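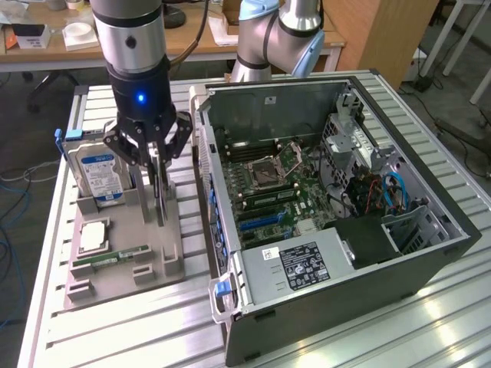
The long table, Wednesday

Aug 3, 2022

Woke up before the alarm again and lay there listening to the sprinklers next door. Gave up and made coffee, then remembered we're out of the good filters so I used a paper towel, and yes I drank it anyway.

So, the big thing: I finally called about the piano. Krajčí is the only shop in Latton that still does uprights and the man who answered sounded like I'd gotten him out of the bathtub. He wants $736 to restring the bass end and sort out the pedals. I said I'd think about it, which he's probably heard plenty of times. Then I sat down and played the slow Schumann one (badly!) and the low D buzzed the whole way through like a fly in a lampshade, and I'd pretty much decided by the second page. I'm going to pay it. I'll skip the Cletside weekend in the fall and that covers most of it.

I've been back at lessons since January and I still feel silly walking in with my music bag. Iveta Procházka is so patient with me. Today she made me play only the left hand for the entire first half of the lesson, no right hand at all, and I was grumpy about it for ten minutes and then I started hearing this little tune down there that I'd been trampling over for weeks. She just nodded and turned the page. She wants me in the student recital, which is 12 kids and me. I'd go after a boy who plays Clementi very fast and has no fear of anything. I said maybe. She wrote my name down in pen.

Lunch was the rest of the cold noodles, standing up. Too hot to sit anywhere. The thermostat in the hall said 84 and I believe it.

Yulan Qin called in the afternoon and we talked way too long, mostly about her mother's move and whether you can ship a harp (you can, it costs a fortune). She thinks I should do the recital and wear the green dress. I told her the green dress has not zipped since Trarnis, and she laughed so hard she had to put the phone down. I miss having her twenty minutes away. We're going to try to do a duet over the holidays, the Fauré, if I can get the bottom part up to speed. She gets the pretty part, as usual.

Practiced after dinner with the windows shut so the neighbors wouldn't get the same four bars through their supper. Measures 9 to 16 are still a mess. My fourth finger just collapses on the stretch, every time, and then I tense up waiting for it to collapse and that makes it worse. Iveta says slower. I say I'm already slow! She says slower than that. I put the metronome down so low it sounded like a drippy faucet and got through it clean 21 times before I let myself stop, and now my shoulder hurts.

Also I found my old theory notebook in the hall closet, from when I was fourteen. Lots of purple ink. On one page I'd copied out the circle of fifths and then written "WHY" underneath it, underlined so hard it went through the paper. I still kind of agree with her.

Tomorrow: filters, call Krajčí back, stamps, and see if the library has the Fauré in a copy without somebody else's fingerings all over it. Water the tomatoes EARLY this time.

Going to bed with the fan on high.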